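Norudow refurb - bench meeting, December
Held in the Prenby unit, upstairs, 8.15am start (more like half past)

Present: Shahnaz Samarakoon (chair), both benches, stores, nights x2 on the phone. Conneely sent apologies.
Notes: me again

1. Last minutes
Agreed. One correction, the tester that went back was the old one off bench 2, not bench 1. Nothing else.

2. Numbers
1198 towers through in the month. Target was 1536, so well short. Shahnaz asked why. Two days lost when the pallets from Dullville came in mixed, laptops under the towers, no labels. Stores said they rang and got nowhere. Nights lost a shift to the heating.
Action: stores to send Dullville the label sheet AGAIN.

3. Can the arm do a shift on its own yet
Long item. Trying to get down what was said.

Shahnaz has been asked upstairs for a yes or no. Most in the room said no, one said "not yet", nights said it depends what you call a shift.

What it does all right: moving a drive in its caddy from one place to another if it starts out where it expects. Memory in, on the models we have taught it. Wiping down the lids was tried, fine on flat ones, misses the corners.
What it does badly: cables. Anything with a cable near it. Won't push them out of the way, just stops, or doesn't stop which is worse. Side panels with a bent lip. Screws that somebody has already chewed up. Sticker residue, forget it.
Bench 1: a person does all of that without thinking and talks at the same time. Fair point, minuted by request.

Speed. Bench 2 timed it, slower than a new starter on thier second day. Nights said that doesn't matter if it's running while everyone is asleep. Bench 1 said somebody still has to be there to press go. Went round this twice.

Sweeping and bins also raised, since the cleaner's hours were cut. The floor one gets stuck on the pallet wrap. Third time in a week somebody has had to cut it free. Stays, but only after the wrap is up off the floor. So we're tidying up for the thing that tidies up (laughter). Kettle suggestion not minuted.

Decision: answer upstairs is no for a full shift, yes for set jobs with someone in the room. Shahnaz to write it up, one page, no graphs.

4. Trial proposal
Conneely want 1000 towers all the same model, memory and processor refit only. Same case, same board, so as good a job as we're likely to get for trying the arm properly. Shahnaz proposes arm takes the memory, people take processors and cabling.
Bench 2 asked who gets blamed for a cracked board. Shahnaz: she does. Bench 2 happy with that.
Nights want it written down that if it stops more than they can stand, they are allowed to switch it off and do the job by hand. Agreed, though "more than they can stand" needs a number. Nobody would give one. Carry over.
Stores need 1000 antistatic bags on top of the usual order. Has to go in by Friday or it won't be here.
Action: stores, bags. Action: Shahnaz, confirm dates with Conneely, and ask if the cases are coming with the sides off or on.

5. Training
Two people know how to restart it after a fault. Both on days. Not good enough. Shahnaz to get one from nights shown, probably come in early for an hour, paid.
Sheet on the wall is for the old software. Take it down.

6. Safety
Tape line on the floor has worn off by the door side. Redo. No reaching in while it's moving, doesn't matter how slow it looks. Long hair, lanyards, sleeves, same as always.
Goggles going missing from bench 1 agian.

7. Memory job, how we lay it out 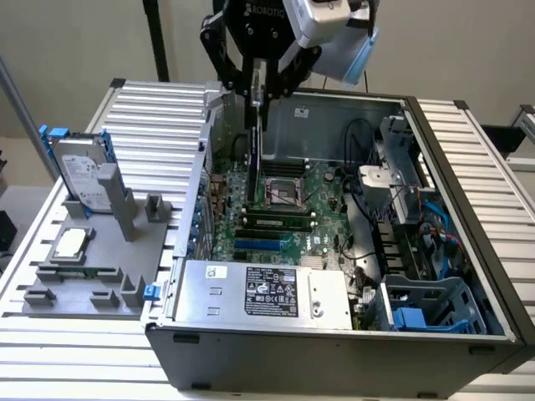

Order of work for the Conneely towers needs settling before the trial. Bench 1 want processors in first, bench 2 want memory first as now. Set-up as it stands: tower on its side, panel off, module gripped upright and brought down over the slots, two sticks already in and the socket still empty. Processor sits face up in its pocket in the grey fixture, drive stood up behind it in the blue caddy. Bench 1 don't like an open socket with anything going on over it. Bench 2 said close the lever first then. Left as is for now, Shahnaz to decide by next meeting. Fixture not to be used for putting tea on. Finished 9.40, next one same time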